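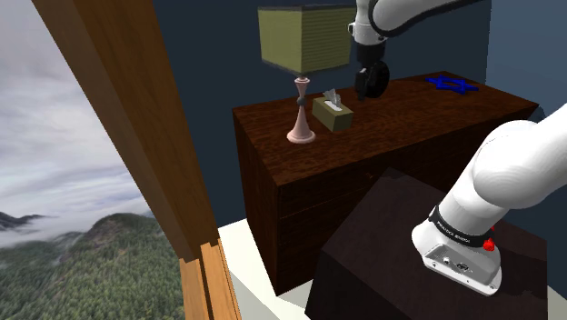 Does a weekend cabin pay for itself if you rent it out when you're not there? Rarely, and the people who tell you otherwise are usually selling cabins.

I have now sat through three versions of this pitch. The most recent came from a firm called Yammine, which is marketing lots on the ridge outside Grurnetbridge. The numbers were on one sheet of paper and they looked wonderful. Rent the place 23 nights a season at the going rate, the sheet said, and the income covers the loan. You get the mountains for free.

Let me go through that sheet. It listed the monthly loan payment as $1686. Fine. It listed property tax. It did not list snow plowing, septic pumping, the cleaner, the booking site's cut, or the insurance you need once strangers start sleeping in your beds – a different policy from the one you have at home, and a more expensive one. When I added those up for a friend who was tempted, the real monthly cost came to $3205. The 23 nights didn't come close.

The salesman's answer was to book more nights. Sure. But the nights people will pay for are the ones you wanted for yourself. Anyone can have a place up there in the mud of April. Rent out the leaf weekends and the holidays and you own a cabin you visit when the weather is lousy, mostly to fix what the guests broke.

Then there's the resale argument, which comes out whenever the rental argument starts to wobble. Prices only go up, they say. Zakier, the last big development in that valley, was supposed to prove it. I looked up what owners there had asked and what they got, and several sold for less than they paid, before commissions. One had spent $2000 on a hot tub cover and steps alone. I doubt the buyer paid a dime extra for either.

I'm not against cabins. My family rented the same one on Kumis Lake for years, and I would go back in January if somebody handed me the key. If you have the money and you want a porch with trees around it, buy one and enjoy it. Call it spending, the way you would with a boat.

What bothers me is the word "investment" on that sheet of paper. Ask for the owners' tax returns next time – the rental income page is the one you want. I asked Yammine in the fall and I'm still waiting.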